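Plimard wooden toy box by Skulis – a long-term review

We bought the Plimard in May, when my youngest had reached the stage of owning more things than she could possibly carry but still wanting to carry them all at once. I had been putting everything in fabric tubs until then, the floppy sort that fold in on themselves the moment they are less than full, and I'd had quite enough of fishing about in the bottom of them for one small sock or somebody's missing hat. My friend Pramila Sandhu has had one of these boxes for years and kept telling me to stop dithering, so in the end I did as I was told.

It came in one large carton with the panels wrapped in paper. There are 19 screws in a little bag, plus a wooden peg or two, and the instructions are all drawings, some of them rather small. I put it together on my own between lunch and the school run, with one false start where I had a side panel on back to front (my own fault, the drawing was perfectly clear once I'd found my glasses). A second pair of hands would be nice for the last panel, but you can manage by leaning it against your knees.

The colour is a light, warm brown, a bit like milky tea, and the sides are smooth all the way along. I ran my hand round every edge before I let the children near it and didn't find a rough spot anywhere. Ours lives on the grey carpet in the back room, where the walls are white and most things look rather stern, and it does cheer that side of the room up a good deal. The white handle low down on the front is the part visitors always remark upon. I wasn't sure about it in the shop pictures, I must say – I thought it might look like something off a kitchen drawer – but it has grown on me, and it's a generous rounded loop, so even very small hands can get a proper hold of it.
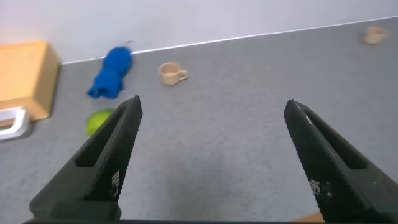

Now, as to what it holds, which I imagine is what most people want to know. All the soft things go in, along with the dressing-up clothes and a family of knitted rabbits, and there is still room on top for whatever has been dragged out from under the sofa at bedtime. I wouldn't put heavy books in it. We tried that for a fortnight and it became a real lump to shift when I wanted to hoover behind it. With soft toys it slides over the carpet without any fuss, and the skirting board hasn't suffered, though I do keep it a little way off the wall to be on the safe side.

Cleaning is easy enough. A damp cloth takes off jam and most felt pen, and for the one bit of biro that wouldn't budge I used a dab of Langlois wood soap, left it a minute and wiped it away. The handle shows grubby fingerprints sooner than the wood does, as anything white will in a house like ours.

My grumbles are few. The spare screws are not the same length as the ones you are meant to use, so check before you drive one in. The smell of the finish hung about for 2 days, and I had the window open for most of that. I'd also have liked a choice of handle colours, and when I wrote to ask, a very kind lady called Kanokwan Rojanasak wrote back to say that white is the only one they make at present.

I did look at the Prevomden chest as well, which is taller and has a lift-up top, but I didn't fancy a heavy lid with little ones about, and it took up more of the floor than I wanted to give away. If you have older children and a bigger room it may well suit you better.

Would I buy the Plimard again? Yes, and I've been eyeing up a second one for the landing, if I can persuade my husband to part with his shoe rack.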